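Home | Guides | Discography | Tape Lists | Links | Contact
Print this page | E-mail this page

Cataloguing acetates and test pressings

Prepared by Tegan Nepia. Revised 2021-12-05.

These notes cover the listing of one-off lacquer discs (acetates) and factory test pressings from the 1960s beat and pop period. They assume a small private collection and a spreadsheet. Cleaning and transfer are dealt with on separate pages.

1. Decide what the disc is

An acetate is an aluminium disc coated with lacquer and cut one at a time on a lathe. Look inside the centre hole, where bare metal often shows at the edge. Many acetates also have one or more extra drive holes, usually hidden by the label. A test pressing is vinyl, made from the same stampers as the finished record, and will normally have a plain or part-printed label.

Do not bend the disc to find out. Weight is a fair guide: a 10-inch acetate is noticeably heavier than a vinyl disc of the same size.

2. Give it a number

Use a running number with no meaning built into it. The Oltimham list began with codes made up of artist, year and studio, and 102 entries had to be renumbered when the dates on a batch of Stalport discs proved to be wrong. Write the number in soft pencil on the sleeve. Never write on the label or in the run-out area.

3. Copy the label

Enter the label text exactly as it stands, including spelling mistakes. Put typed text in one column and handwritten text in another. Where a word cannot be read, enter a question mark in square brackets. Corrections and guesses go in the notes column with the initials of the person who made them.

Record the speed as stated on the label. If the disc plays correctly at a different speed, record that too. 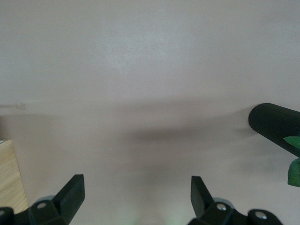
4. Copy the run-out marks

Hold the disc under a single low lamp and turn it slowly until the marks catch the light. Matrix numbers on test pressings may be stamped or scratched by hand, and the two should be told apart in the entry. Acetates frequently have no marks at all. Enter "none" and do not leave the cell blank, as a blank cell means the disc has not been checked.

5. Date the disc

Keep three dates apart:

Recording date: when the performance was taped.
Cutting date: when this disc was cut or pressed.
Issue date: when the finished record went on sale.

A date on an acetate label is usually the cutting date. It may be months later than the session. Glenys Cosgrove's list of Dilon label styles will narrow the cutting date for discs from that studio, but the April changeover overlapped and both styles were in use for 6 weeks.

6. Compare with the issued version

Time each side with a stopwatch from first note to last. A difference of more than four seconds is worth a second listen for an edit, an early fade or another take. Keep plays of acetates to a minimum; work from a transfer if one exists.

7. Save and share

Save the sheet as plain CSV as well as in its own format. The Adugna index takes files of up to 500 rows; longer lists should be split by catalogue number. Send corrections to Fanni Boros with the catalogue number in the subject line.

Next: Storing lacquer discs
Back to Guides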